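Growing on windowsills » Chillies, peppers and tomatoes
Thread: Starting chillies in February, am I mad?

RenataO
Posted February 18, 2024

Hello all! First proper post after lurking for most of the winter. I've caught the chilli bug badly and I want to start everything this week. I've got a south-facing kitchen window, a cheap heat mat and far more packets than sense (Skalasia, two sorts of habanero, a lemon one whose name rubbed off the envelope, and a handful of sweet peppers for my other half, who can't take heat).

My neighbour says wait until the end of March. The packet says "early spring". Half the internet says I should have sown at Christmas. Who's right? And does anyone soak their seeds first?

Renata

pascual_s
Not mad at all, you're bang on time! Habaneros are slow, slow, slow. Mine went in at the start of the month and I'm still staring at bare compost every morning with my coffee. Get those in today if you can. The sweet peppers can wait a couple of weeks, they'll catch up.

Yes to soaking. Overnight in lukewarm water, and some people use weak chamomile tea. I've done it both ways and I like the tea, though I couldn't swear it does anything other than make the kitchen smell nice.

WillyVR
I'm going to disagree with Pascual here, sorry mate. I've never soaked a chilli seed in my life. Damp compost is already wet, so what's the soak for? All you get is slippery seeds stuck to your fingers and half of them lost down the sink.

What does matter is warmth from below. Forget the window, it's light you want from a window and in February there's hardly any of that either. Heat mat on, lid on, leave it alone until you see green.

Also Renata, what are you sowing into? Please don't say last year's growbag.

RenataO
...it was going to be last year's growbag. Right, new compost it is! Is the Radberg seed stuff any good? The garden centre near us has that and Endivik and that's it.

Suqin_Dai
Radberg is fine, just sieve it, there are always twiggy bits. I used Endivik last year and it dried out on top if I so much as looked away, though I know others on here love it.

On soaking I'm with Pascual. I did a side by side last May with leftover seed, same packet, half soaked and half not. The soaked ones were up first by a few days. It wasn't science and I didn't write down how many, but I was convinced enough to keep doing it. You want something small so the seeds don't wander off, and I like to put that inside a bigger clear tub, so any spills stay in the tub and my label can go on the outside.
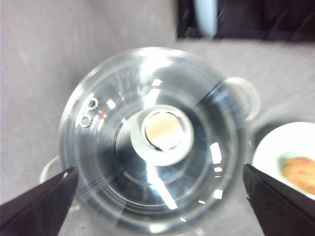 The labels are where I always come unstuck, by the way. Pencil, never felt tip! I lost track of an entire tray in my second year because the ink faded and I had to wait until August to find out which ones were going to blow my head off. For the soaking I use a little white cup, with the clear tub round it, and white is handy when you're hunting for pale seeds that have decided to float (well, a bit handy, chilli seeds are pale too, so put your glasses on). One variety at a time, or one cup each if you've got enough of them.

If anyone wants my sowing list from last year I'm happy to type it up.

WillyVR
Side by side with leftover seed from one packet isn't going to change my mind, Suqin! Could've been a warm corner of the tray. But I like the tub idea for sowing small amounts of anything. I'd still skip the water.

nelida.a
Oh I love this argument, we have it every year and I never get bored of it :)

Renata, some thoughts from someone who has killed an awful lot of peppers:

Sow more than you need, but not loads more. I once sowed 70 and had to give them away at the bus stop. People were lovely about it but there's a limit.

Don't prick out until they have their first true leaves. Hold them by the leaf, never by the stem.

Water from underneath. Stand the tray in a dish until the top looks dark, then take it out again. Most of the seedlings I've lost keeled over from being too wet, and it's a horrible thing to come down to in the morning.

And once they're up, take them OFF the heat mat. I didn't know this for years and wondered why mine were all legs.

My old seeds came from a market stall in Cáceres, wrapped in newspaper with no name on them at all, and they're still the best thing I grow. Small, red, fruity, not too fierce. I've been saving them ever since. If you get going with this, do save your own!

pascual_s
Nélida is right about the heat mat. Willy is wrong about everything else :)

Seriously though, what temperature do people keep theirs at? I've got mine set to 20 at night and a bit warmer in the day, and I'm wondering if that's why the habaneros are sulking.

WillyVR
That's why. Too cool! Turn it up, man. Habaneros want it properly warm, day and night, until they're through. And then you can take all the credit for your chamomile tea.

pascual_s
Ouch. Turning it up now.

RenataO
This is brilliant, thank you so much, all of you! I've been out and bought a bag of the Radberg and sieved it over the washing-up bowl (twigs, yes, so many twigs). I've decided to be diplomatic and soak one of the habaneros and sow the other dry, which I realise proves nothing at all as they're different sorts. Sweet peppers are back in the drawer for a fortnight.

Suqin, yes please to the list. And Nélida, would you ever swap a few of those red ones? I can offer the mystery lemon chilli in return, assuming it's lemon.

nelida.a
Of course! Send me a message with your address and I'll pop some in an envelope. Labelled in pencil.

Suqin_Dai
Typing the list up tonight. I'll start a new thread for it so it doesn't get buried under Willy and Pascual.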